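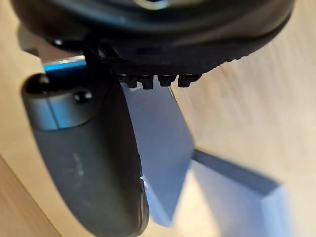

Leobardo Salinas wrote in to ask whether Lultari is worth the bother if you already have a grasp script that works most of the time. He has one, he is fond of it, and he doesn't want to spend a week learning somebody else's settings to end up where he started. Fair enough. I had the same sort of script until September and have been using Lultari since.

Lultari is a grasp planner from Cekside. You give it a wrist camera feed and a rough target pose, and it gives you back an approach, a closing width and a closing force. It doesn't do motion planning for the rest of the arm. For that I kept Pagano, which we already had set up, and the two talk to each other through a small bridge that comes with the download.

Getting it running took me most of a Friday. The installer is fine. The camera calibration is where the time goes. You move the wrist through ten poses above a printed board, and if one of them is blurred it throws away the whole set and asks you to begin again. It should keep the good ones. I had to do it three times, the last time with the lamp moved.

I use it mainly for flat things: cards, thin sheets, lids. My old script was bad at these. It found the middle of the top face well enough and then closed on nothing, or pinched a corner and let the part swing. Lultari looks for an edge with enough room beside it for a finger, and if there isn't one it says so and stops. I like that it stops. The message tells you which finger would have hit what, and the log keeps the wrist view that goes with it.

Pale parts on a pale table are harder. With the default settings it lost the edge of a light grey sheet on light wood more often than I would put up with. There is a contrast setting in the perception file, set to 2 as shipped, and 3 worked better for me. The manual mentions it once, in the section on depth cameras, where I wouldn't have looked if I hadn't been reading the thing from front to back.

It also handles its own gripper badly to begin with. The wrist camera sees a good deal of housing and finger, and until you draw a mask the planner treats them as obstacles that follow the arm about. The mask tool is a plain polygon editor with no undo. Draw it with the fingers open, save, then draw a second with them closed. It blends between the two and the result is good enough.

Speed is fine. Plans come back before the arm has settled, so I have never been left waiting for it. Force control is less good. There is one force value for the whole close, so you can't come in gently and then firm up, and on thin stock I would like to. Cekside's forum says a two-stage close is planned. I wouldn't buy it on that basis.

We ran it at the Cumomham workshop on a batch of 1,000 sorting moves, and I have kept it on since then. It crashed once, when I unplugged the camera, and picked up again after a restart without losing its place in the queue.

So, to the letter. If your script handles blocks and boxes and that is all you pick up, stay with it. If you have thin parts, or parts lying close to one another, Lultari is better than anything I would have written myself. Set aside a day for the calibration, change the contrast setting before you start complaining about it, and keep a copy of your mask files, as the update I installed last wiped mine.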